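Skolta Home Robotics Group
Guides > Events > Running a household task demonstration

How to run a household task demonstration at an open day

Written by Carla Sfeir, with notes from Jarmo Kallio and Mahnaz Mahmoudi

These instructions are for members who have been asked to host a demonstration station at the Trallville open day or at one of the smaller visits we do in Trurndale. They cover a single station with one person and one robot arm doing the same small household jobs. If you are hosting the mobile base, use the separate guide, because the floor rules are different.

A station runs in two halves. First a person does a job by hand, slowly, while the host talks. Then the arm does the same job, or as much of it as it can. Visitors get more out of the second half when they have watched the first. Without it, most people see an arm pick up a cup and wonder why it takes so long.

What you need

- A desk or table that does not rock
- The arm, already mounted and tested that morning
- The stop button, on a cable long enough to reach the host
- A small set of household objects (see step 2)
- A dry cloth and a wet cloth
- A chair for the person doing the handwork
- Floor tape
- The printed sign with the session times
- A spare copy of each breakable object

Step 1. Choose the jobs

Pick jobs a visitor does at home without thinking. Moving a cup, setting two dishes next to each other and folding a cloth all work well. Each one should take a person less than a minute. If it needs explaining before you start, choose something else.

Have one easy job, one that the arm usually manages, and one that it often gets wrong. The third is the one visitors ask about. Do not drop it from the program because it failed in rehearsal.

Write the jobs on a card in the order you will do them and tape the card where the host can read it. In December we changed the order between sessions and the arm was set up for the wrong object twice.

Step 2. Choose the objects

Use real household objects in ordinary sizes. Mix the surfaces. A shiny steel cup, clear glass and something soft and dark give you three different problems to talk about. Steel reflects the lights in the room, so what a camera sees changes as the cup turns. Clear glass shows the table through it and can be hard to find at all. Soft things change shape when they are touched, and a dark one shows very few edges.

Wash everything the evening before. Fingerprints on glass help the arm a little, which means a dish that worked all week may stop working once someone has cleaned it. Test with clean objects.

Step 3. Rehearse the handwork

Whoever does the handwork should practice at half their normal speed. Ask them to keep their fingers spread when a hand is only holding something steady, so that people can tell which hand is moving the object and which one is keeping things in place. Most of us swap hands without noticing. Visitors notice once you point it out, and it leads straight into why a job for two hands is hard for one arm.

Practice at more than one height. Plenty of household work happens down at floor level, in a corner between furniture, with less room for the elbows than you have at a desk.
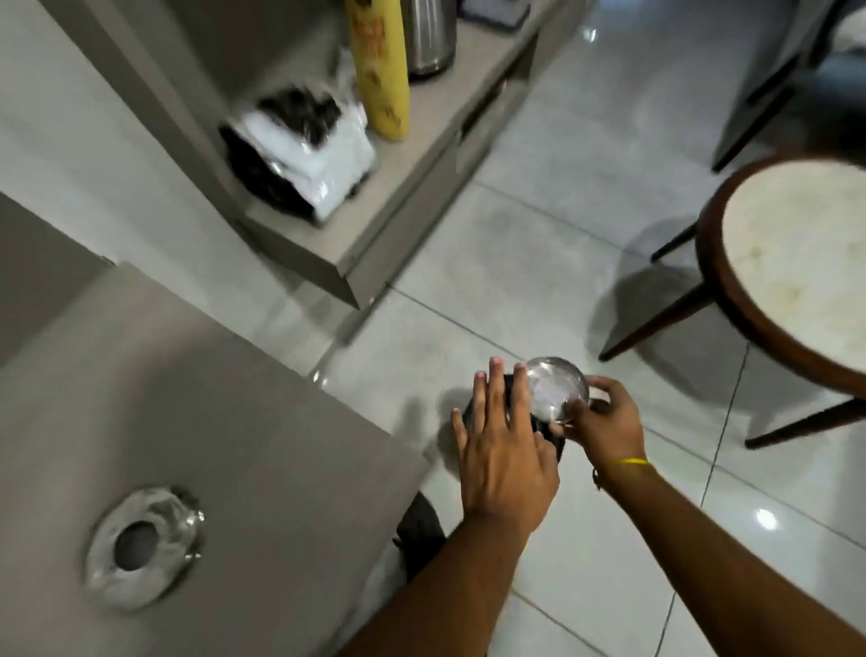
Can visitors touch the arm during a session?

Visitors may touch the arm only when it is switched off and the host has the stop button in hand. During a session they stay behind the tape. Between sessions the host can switch the arm off and invite people to move the joints by hand.

Metal cups with handles are worth extra rehearsal time at any height. Decide in advance whether the person will take the cup by the handle or around the body, then keep to it. Our arm takes it around the body, and if the person uses the handle, somebody will ask about the difference. That is a fine question, but the host should have an answer ready. Ours is that the gripper pads are too wide to fit through the handle.

Step 4. Set up the station

Allow an hour and a half. Jarmo does it in less, but he has done it many times.

Put the desk with its back edge to the wall so that people stand on three sides at most. Two sides is better for the host. Mark the reach of the arm on the floor with tape, then put a second line one full step farther out. The second line is where visitors stand. Leave the inner line in place, since it shows the host when a child has come too close.

Check the lights. Turn on everything that will be on during the event, including lights in the hallway, and run each job once. If there is a window, run the jobs again at the time of day your session will take place. At the Toivonen building we use room 309, which gets low sun in the afternoon. We now close the blinds at noon and leave them closed.

Route every cable behind the desk or along the wall. Nothing should cross the floor between the tape and the desk.

Keep bags and packaging off the work surface. They can go on a shelf nearby as long as they are outside the reach of the arm.

Step 5. Run the session

A session lasts 22 minutes. Leave the rest of the half hour for questions and for resetting the objects. The outline we use goes like this.

Welcome. Say your name, what the station is and where the stop button is. Press it once so people hear what it sounds like.

Handwork. The person does each job twice. The host stays quiet the first time and talks the second time. Name what the hands are doing in everyday words: reach, hold, push, lift. Skip terms such as "end effector" unless a visitor uses them first.

Arm work. Run the same jobs in the same order. Tell people what the arm is going to attempt before it moves. If it stops, wait. It often recovers on its own within a few seconds, and hosts tend to fill that silence with apologies that make the pause seem longer.

Side by side. Go back to one job, usually the glass, and do it by hand again right after the arm has tried it. Mahnaz added this part last year. It has become the part people stay for.

Step 6. Teach the glass job

Set two small dishes on the desk a short distance apart. The job is to bring a hand in between them and shift one without disturbing the other. A person does this by touch. The fingers close in until they meet the rim, then press, and the back of the hand can brush the second dish without doing any harm.

The arm has no skin on the back of its gripper. It has to know where the second dish is before it starts and stay clear of it the whole way. When the gap is too narrow it refuses the job and goes home. Show this on purpose by moving the dishes closer together until it refuses. Tell visitors beforehand, or they will think it has broken down.

Wipe the desk before the arm takes over. Water drops on the desktop can be read as part of a glass object, and a thin film of water under a dish lets it slide. If you want to show that as well, save it for the last session of the day.
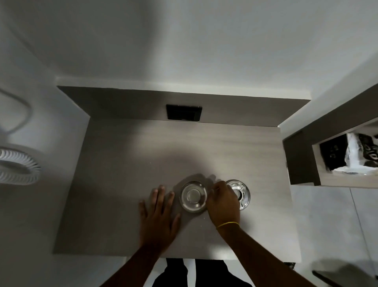

The glass job done by hand: left hand flat beside the dishes, right hand between them.

Let a visitor try the job too if there is time. Give them the spare dishes at the far end of the desk with the arm switched off. Ask them to do it with one hand closed inside a thick mitten. It is a fair match for what the arm can feel.

Step 7. Reset and close down

After each session, put the objects back on their marks and wipe them with the dry cloth. Check the rims of glass dishes for chips by eye, under a good light. A chipped dish goes in the box marked Do Not Use and gets swapped for a spare.

At the end of the day, send the arm home, press the stop button, then turn off the power at the wall. Do it in that order. Cutting the power first leaves the arm wherever it happened to be, and it will sag onto the desk.

Write down which jobs failed and what the lighting was like. One line for each is enough. Seija Kiiskinen collects the sheets and uses them to pick jobs for the next visit.

Common problems

The arm reaches past the cup. Turn the cup so that the brightest highlight faces away from the camera. If that does not help, close the blinds or switch off the nearest lamp.

The arm knocks a dish. Press stop first and pick up the dish second. Then check that the desk has not been bumped. A shift of 7 millimeters is enough to cause it on our setup.

The crowd is too big. Anything over one row deep and the people at the back see nothing. Split the group and run a short session for each half, using only the first two jobs.

Nobody asks anything. Ask them which of the jobs they would hand over at home. It has never failed to start a conversation.

Booking a station kit

The kit holds everything listed at the top of this page except the desk and the chair. Marjatta Sjöberg keeps the booking list at the Trurndale workshop. The deposit is 100, returned when the kit comes back with all the glass in it. Please bring it back with the cloths washed.

See also: Mobile base demonstrations, Floor tape and cable rules, Station sign template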